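Nukex Completes Acoustic Retrofit of Ostham Records Building

OSTHAM, Wednesday, August 23, 2023 - Final readings taken after work at the former Teshome warehouse meet the noise limits set in the building permit.

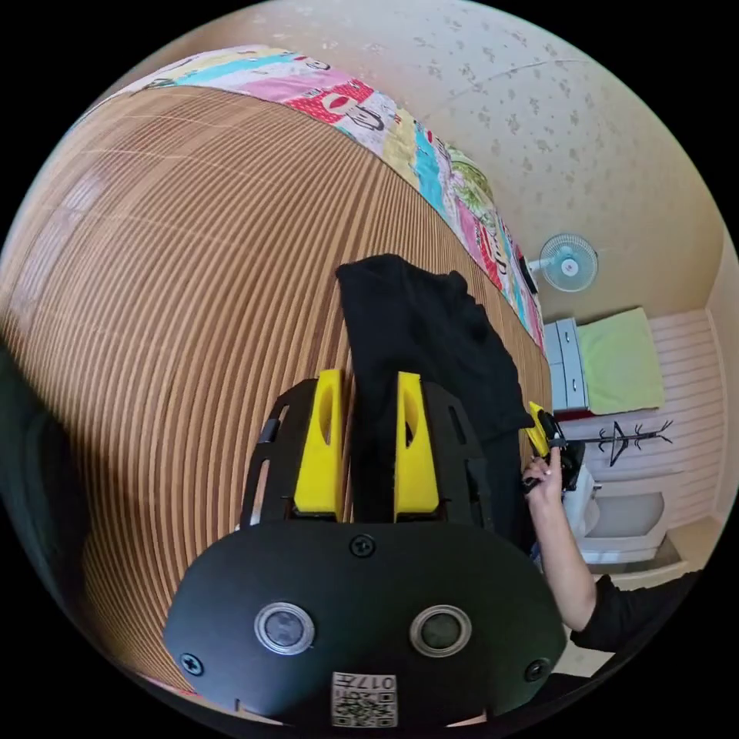 Photo: Nukex

Nukex has finished the acoustic retrofit of the Ostham records building, a two-story brick structure built as a warehouse for the Teshome seed company and now used for paper storage, reading rooms and a small bindery. The work covered 2,079 square meters of ceiling and 1,491 square meters of wall.

The building had two separate noise problems. Sound from the loading dock reached the reading rooms through the shared floor slab, and the bare concrete ceilings kept speech audible for several seconds after it was spoken. A survey carried out before design work began found that most of the dock noise traveled through the slab and the pipe supports. Sound passing through the doors and windows made up a smaller share.

The contract was therefore split into two parts. In the first, the dock floor was cut free from the main slab along its full length and the joint was filled with a flexible sealant. Pipe supports were replaced with rubber-mounted hangers, 384 in all. In the second, mineral wool panels were fixed below the reading room ceilings with an air gap of 300 millimeters. The gap was set to improve absorption at low frequencies, where thin panels fixed directly to concrete have little effect.

Wall panels were supplied by Umov in a plain woven finish. They are held on metal clips and can be taken down one at a time for access to wiring. Panels next to shelving stop short of the floor to keep the existing air path open, as the storage areas depend on steady air movement to control humidity.

Work was done one room at a time so that the collection could stay on site. Dust screens remained in place until each room had been cleaned and inspected. Cutting of the floor joint was limited to hours when the reading rooms were closed.

Readings were taken with the ventilation running at its normal setting - the condition named in the permit - and repeated with the fans off. Both sets have been filed with the Ostham building office.

The ground floor reading room is open. The upper room will reopen in September, after the shelving is moved back. The bindery was outside the scope of the contract and keeps its present hours.

About Nukex
Nukex designs and installs sound and vibration control for existing buildings. Its work includes archives, schools and light industrial sites.

Press inquiries: Nukex press office, Ostham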